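Last updated: 23/06/2024

My anatomy exam is finished and I still dream about it. In the dream I must name the bones of the wrist, and I can name them only in Hungarian, and the examiner waits very politely. In real life it went better. I got 66 points, and the limit for passing was lower, so I will not cry over it.

I am now between the first and the second year of the physiotherapy course in Darncombe, and several people wrote to me asking how it is to study such a thing in a foreign language. My answer is that the Latin words are the easy part. We learned them at home the same way. The difficult words are the small ones. A patient tells you that the knee is "playing up" or that she feels "a bit off," and you stand there with your good grammar and you do not know if this is serious.

In November I started to write these expressions in a notebook. Csenge Kovács, who shares the kitchen with me, made fun of it at first, and then she borrowed it for one week before her own practical. We now have 24 pages. My favorite is "pins and needles," which I understood as a question about sewing.

For flashcards I use Hikix on my phone. I made 3 decks: muscles, nerves, and "things patients say." I do maybe half an hour in the morning on the bus and then again before sleeping, if my eyes allow it. I tried also to study in the library, but it is too warm there and the chairs are so comfortable that I lose the afternoon.

The written assignment was worse for me than the exam. It had to be 4000 words about recovery after a hip operation, and my first version was much too long and full of sentences with four commas. My tutor crossed out almost the whole introduction. I was offended for one evening. Then I read it again and she was right, the text started to be interesting only on the second page.
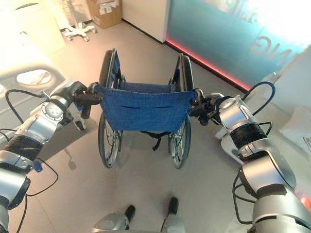
Wheelchair with a blue backrest, seen from behind.

Next year we have the first long placement. I asked for Ferkemen, because the bus goes there directly and Tímea Nyitrai was there last spring and liked the team. She says that the days are long but they let you ask questions, even the silly ones. The list of places comes out later in the summer, so I try not to think about it.

Until then I go home for a few weeks. I promised my mother that I will not bring any books, but the notebook is small and it fits in the side pocket of my bag.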